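Kennel workshop notebook
August 20, 2023

Continuing from the last page. The whelping box for Flinia is glued and screwed, but I am not happy with the door side. The step is too high. In June I measured it for the bigger female, and Flinia is shorter in the leg and already heavy in the belly. I cut the front board down by 3 inches and rounded the edge with the hand plane, then with sandpaper. The cut is not perfectly straight on the left. It will be under the rubber strip, so I leave it.

The inside rail is now on 4 sides. Last time I had it only on three, with the door side open, and one puppy was always finding this corner to sleep in, exactly where the mother lies down. The rail must be removable for washing. I used wing nuts, heads of the bolts to the inside, nuts to the outside. Please do not turn them the other way when you put it together again, the thread scratches the skin.

Floor: old vinyl is taken out. It had lifted in one corner and the water was going under it. The board below smells, also after two washings. I will not try to save it. New board is ordered from the yard in Stokville, they cut to size if the paper is clear. I wrote the size in two places on the paper and they still called me to ask.

Heat lamp. I hung it from the chain again and checked the temperature on the floor with the probe, door closed, no dog inside. With the chain at the third link it was too warm in the middle and cold by the wall. At the sixth link it was better, and there is enough cold side for the mother to go away from the lamp. I prefer this to the heating mat, because Liao (the male from the second litter) chewed the cable of the mat and I do not trust the repair. The mat is on the upper shelf with a paper on it. Do not use.

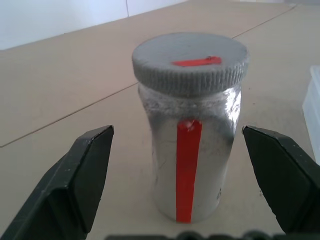 Puppy scale. It shows 22 grams with nothing on it, then after I press zero it is fine for some minutes, and then it goes away again. I changed the batteries and it did the same. With the 1000 gram weight it reads correct when I zero it directly before. So for the daily weighing we must press zero before every puppy, not only before the first. I know it is slow. In the last litter we had one day where all puppies lost weight in the book, and I think now it was the scale and not the milk.

I also want to change the weighing sheet. The column for the collar color is too narrow and everybody writes over the line into the evening weight. I will make the color column wider and take out the column "remarks", and put the remarks on the back side. If somebody has a better idea, write it here in pencil.

Collars: the soft ones are washed and dry. The yellow and the cream color look the same under the red lamp. I took the cream one away. We are then one short if the litter is large, and I will sew one from the brown ribbon.

Outside run, Burneck side. The gate is hanging again. Lower hinge has play, I can lift the gate with one hand. The post is good, it is only the screws, the wood around them is soft. I put longer screws for now. The better way is to move the hinge up a hand's width to fresh wood, but then the latch must move too, and I did not have time for it today.

Still open:
floor board, when it comes, two coats on the lower side also
latch and hinge at Burneck side
ask the vet if she wants the temperature of Flinia two times or three times a day in the last week
new zero test with the scale on the stone table, maybe it is the bench that moves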